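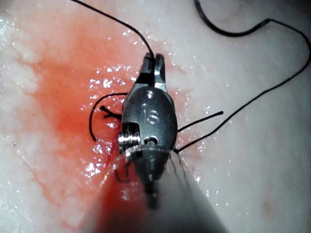 Hyun-seo Bae asked, after reading the first draft of this section, whether thread management really needed its own chapter, given that everyone already knows how to hold a piece of string. The chapter has been made longer.

Section 2. Thread and Needle

Before you start

Cut your thread to length and put the rest of the packet out of reach. Long thread feels generous for the first stitch and finds something to loop around on every stitch after it.

1. Find the end. Follow the thread by eye from the last puncture to the free tail. If you lose it under a loop, go back to the puncture and begin again. Guessing takes longer.

2. Open the jaws before you reach the thread. Close them on one strand only.

3. Pull slowly, in line with the path of the stitch. Stop while the tail is still long enough to tie.

CAUTION: Do not grip the part of the thread that will end up in the knot. Black suture forgives very little and will wait until the last throw to say so.
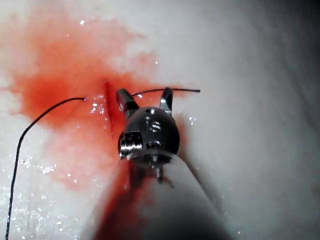 Fig. 2. Suture across the open jaws; second length at the puncture point.

4. Lay slack to one side of the wound, in one big curve if it will cooperate. Small curls become knots of their own design.

5. Blot pooled blood before placing the next stitch. Dark thread on a red surface is a puzzle you can decline to solve.

NOTE: Blot, don't wipe. Wiping moves the blood, the slack and occasionally the tail, all in different directions.

Picking up the needle 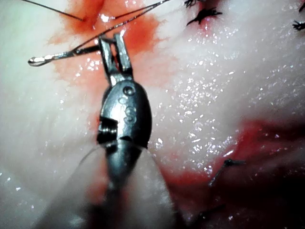 6. Take the needle near the ends of the jaws and close firmly. Too deep in the jaws and you lose your view of it.

7. Check the angle before you enter the tissue. If the needle rolls when nudged, regrip.

8. Drive it along its own curve. Pushing a curved needle in a straight line is popular with beginners and hard on the tissue.

CAUTION: Never let go of a needle you can't see. Count needles out and count them back in. The two numbers are expected to match.

Tying off is covered on page 47.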